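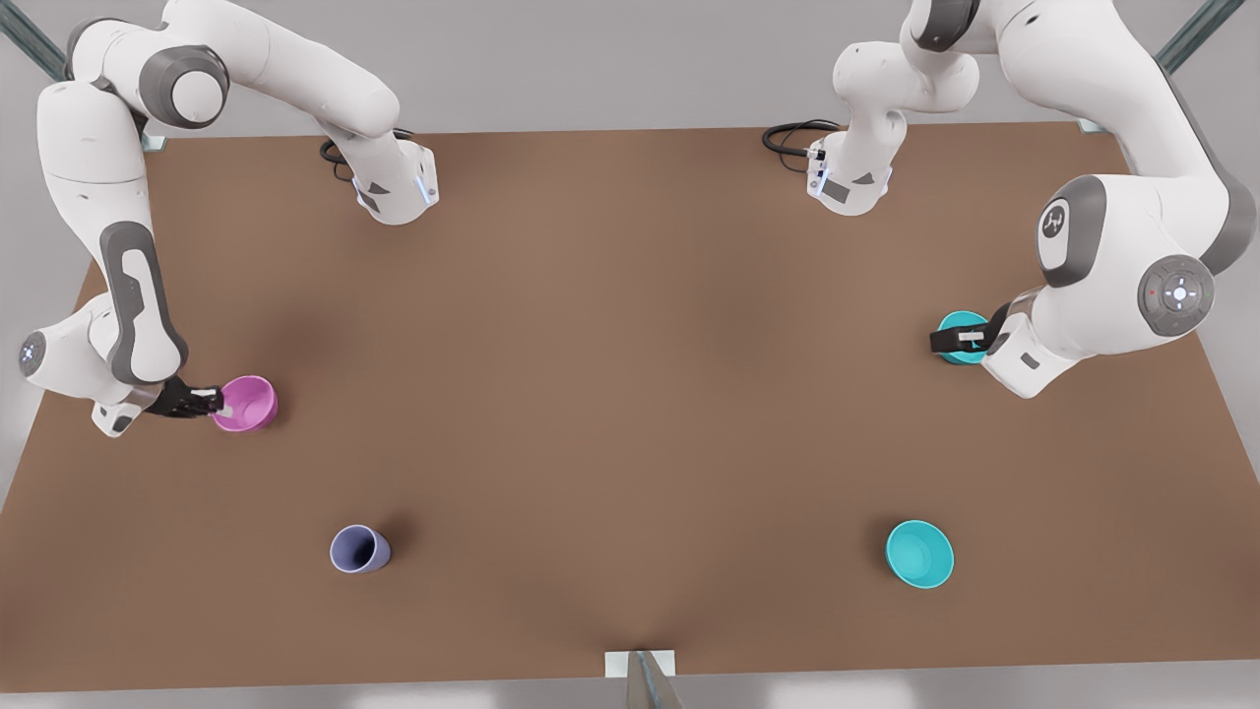

Two cups at the tabletop.

The materials engineer at Skadley has spent most of the past year on one question: why a glaze that passes every test in the laboratory develops fine cracks in a home kitchen. The company supplies glazes to small potteries and to two larger tableware makers, Asham and Mersha. We spoke at the test kiln building in the last weeks of the year.

The cracking is known as crazing. It occurs when the glaze contracts more than the clay body during cooling and is left in tension. "Glass is strong in compression and weak in tension," the engineer said. "If the glaze is stretched over the body, it will relieve itself sooner or later. The only variable is when."

For Mersha, the answer was eight weeks. Mugs sold in April began coming back in early summer with a network of lines on the inside wall, densest near the foot. The outside walls were mostly clear. Samples retained from the same firing and stored dry on a shelf showed nothing.

The difference was moisture. The body had been fired slightly low and remained porous. Water entered through the unglazed foot ring at each wash, and the clay expanded. "Moisture expansion is slow and very small, and it adds up. A body that grows under a glaze already close to zero stress will put that glaze in tension. The shelf samples never saw water, so they told us nothing."

Skadley's standard check at the time was a thermal shock test: heat the piece, quench it in cold water, apply ink, inspect. The Mersha mugs had passed. The engineer does not regard the test as wrong, but considers it incomplete for porous ware. The revised procedure adds a pressure steam treatment ahead of the quench cycles, followed by a second ink inspection after the pieces have rested for a day.

The new procedure was run on 560 pieces drawn from both customers. Of these, 22 crazed. All were from kiln positions near the door, where the witness cones showed the least heat work. "That was useful. It moved the discussion from the glaze recipe to the firing. We had been adjusting silica for two months."

The recipe was changed anyway. Part of the sodium feldspar was replaced with a lithium source, which lowers the expansion of the fired glaze. The penalty is cost, along with a somewhat narrower firing range. Too much lithium produces the opposite fault, shivering, in which the glaze is over-compressed and flakes from rims and handle edges. The engineer treats that as the more serious defect. "A crazed mug is a complaint. A shivered mug puts a sliver of glass in someone's drink. I would stop well short of it."

Records from the trials are kept in Gramari, a batch-logging program the company adopted last winter. It ties each test piece to a shelf position and a cone reading. Before that, positions were written on the foot in iron oxide pencil, and 70 older pieces could not be traced at all.

Asham has accepted the revised glaze for its next order. Mersha is still comparing it with a denser body and no glaze change, an approach the engineer would prefer on technical grounds. Absorption results on that body are due after the kiln's element replacement.

December 27, 2023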